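**Ticket 387 - bench top, workroom 2 (Pondamley)**
Opened: 2019-03-08
Status: open, waiting on supplier
Priority: low, but please don't close it again

**Problem**
Brush handles come off the bench tacky after sorting. Dark handles show every smear. Only happens at this bench, the Clusport order sorted on the old table was fine. Suspect the finish on the wood top, not the brushes.

**Background**
Top was re-oiled by Skasance, they said ready to use next day. It wasn't. Left it the weekend, started sorting again, first complaints same afternoon. Order is 2,000 brushes for Khương, mixed heads, so whatever this is we can't have it on the whole lot.

**Tried so far**

1. Wiped top with dry cotton cloth. Cloth dragged a bit in the middle, fine near the ends.
2. Wiped handles w/ damp cloth, then dry. Came clean. Tacky again after 20 minutes lying on the wood.
3. Same test on a sheet of brown paper over the wood. No tack. So it's the top.
4. Mineral spirits on a small patch at the far edge, let it sit, buffed off. Better. Didn't do the rest, wanted an answer from Skasance first.
5. Checked heads too. Bristles ok, no oil smell, nothing picked up.

Also checked for sap, somebody suggested the knots. Pressed a tissue on the bigger one and the tiny one, nothing came off on either. Boards vary a lot in color so hard to tell by eye where the oil is heavy - go by feel.

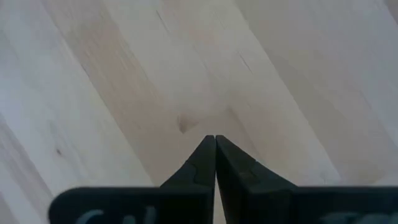
Close-up of the boards, then the bench with brushes out:
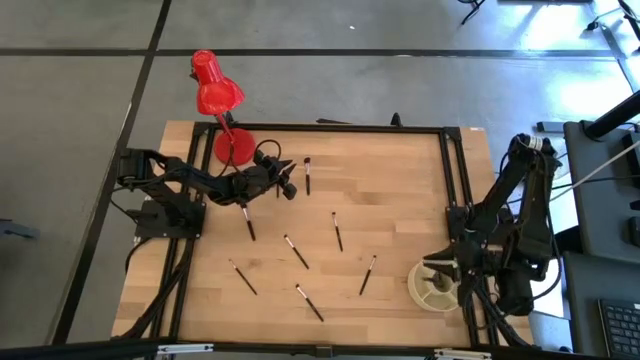

**Reply from Skasance (pasted)**
> Sounds like excess oil not buffed off before it cured. Warm the room, buff with a white pad, wait a full day. If still tacky, spirits over the entire top and a thin recoat. Don't sand yet.

Asked them how warm. No answer. Room is on the cold side, concrete floor, heater only does so much. Turned it up anyway.

**Update, later**
Buffed the middle section with the white pad. Pad gummed up fast, went thru 4 of them. Ran out. More on order, told Monday.

Left one clean brush on the buffed bit and one on a bit I hadn't touched. Buffed side: slight drag, no smear. Other side: same as before, print of my thumb in it.

**For now**
- nothing goes straight on the wood, paper down first
- tape the paper at the corners or it slides
- brushes already packed from this bench need to come back out and get wiped, handles only, keep the damp cloth off the ferrules
- DON'T put more oil on it, whoever left the can out

**Still to do**
- finish buffing when pads arrive
- repeat the 20 minute test in three spots, write down which
- if it fails do the spirits, windows open, end of day
- ask Skasance who pays for the pads
- tell Khương the order may slip, haven't yet

Not closing untill the test passes in all three spots.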